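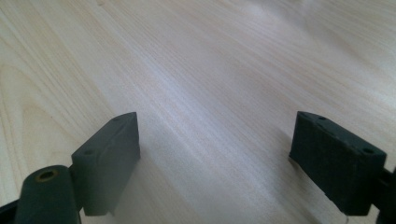

4. Descaling your Vemik kettle

The Vemik will ask to be descaled by flashing its light 11 times. It does this at breakfast. You may ignore it for a while, but the kettle has more patience than you do.

4.1 Unplug the kettle and let it cool.

4.2 Fill to the lower line with cold water and add 2 spoonfuls of citric acid. Vinegar also works, if you don't mind a week of tea that tastes of chip shop.

4.3 Plug in, boil once, and leave to stand for 20 minutes with the lid shut.

Caution: Do not lift the lid to see how it is getting on. It is getting on.

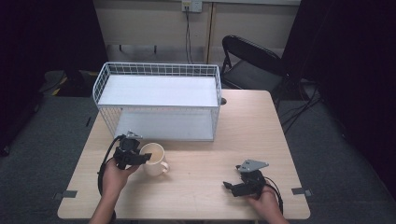 4.4 Pour the water away down the sink and rinse the kettle until no white flakes come out. Boil one full kettle of fresh water and throw that away too. The first cup after this should be drinkable. If it tastes sharp, rinse again.

4.5 Hold the RESET button until the light goes out. The kettle cannot tell whether you have done steps 4.1 to 4.4 and will take your word for it.

Note: Water in Curkberg is hard and the light may come on every month. In Potidlow it is soft, and some owners have never seen the light at all. They needn't write in.

Caution: Never put the base in water. The guarantee does not cover this, however good the story.

4.6 Spare filters (Makowska type, 3000 series only) push in from the top until they click. If yours doesn't click, turn it round.

Section revised May 29, 2025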